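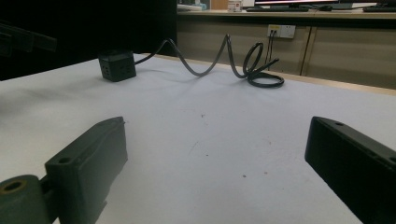

Chapter 7
Power at the Bench: Cords, Outlets and Work Surfaces

In this chapter you will learn to
- choose a suitable place for a portable outlet on a work table
- lay out, coil and store a flexible cord
- recognize damage that takes a cord out of service
- work out the load on a shared outlet

Key terms: portable outlet, flexible cord, strain relief, coil memory, load, tag-out

7.1 Where the power comes from

Few workrooms have a wall receptacle everywhere one is needed. Tables get moved, a second class shares the room, and the soldering station ends up on the side with no power. The usual answer is a portable outlet: a small block or cube with openings on more than one face, fed by its own cord.

A cube takes up little of the table, and plugs can enter from different sides without crowding each other. It should sit flat, with its openings clear. The cord should leave it without a sharp bend. Most cord failures begin in the few centimetres next to the housing, where the conductors flex each time the block is picked up.

A pale, smooth tabletop makes a good surface for this work. Dropped screws, wire clippings and nicks in black insulation all show up well against it. Wipe the table with a dry cloth before you set out any equipment.

7.2 The shape of a cord

A flexible cord that has been stored in a coil tends to return to it. This is called coil memory. Lay such a cord on a table and it may stand up in arches between the points where it touches down, and the far end may stay curled. An arch catches sleeves and tool handles, and a pull on it can drag the outlet over the edge.

To relax a cord, unplug it, lay it out at full length and run it through your hand from one end to the other, turning it as you go. Leave it straight overnight if you can. When you coil it again, make wide loops and let each one fall the way it wants to. Do not wind a cord around your elbow.

Waltraud Ruchti, who ran the repair shop at Forano, had apprentices coil and uncoil the same cord until it lay flat on the bench. Her shop log for April lists 26 cords inspected. The ones withdrawn were tagged, and the plugs were cut off the same day.

7.3 Adding up the load

The load on an outlet is the sum of everything plugged into it and switched on. Suppose a bench lamp draws 100 watts, a soldering station 172 watts and a small heat gun 500 watts. The total is 772 watts. Compare this figure with the rating marked on the outlet, and use the lower rating if the cord is marked separately.

Before you begin Activity 7A, unplug the outlet at your table and copy its rating into your notebook.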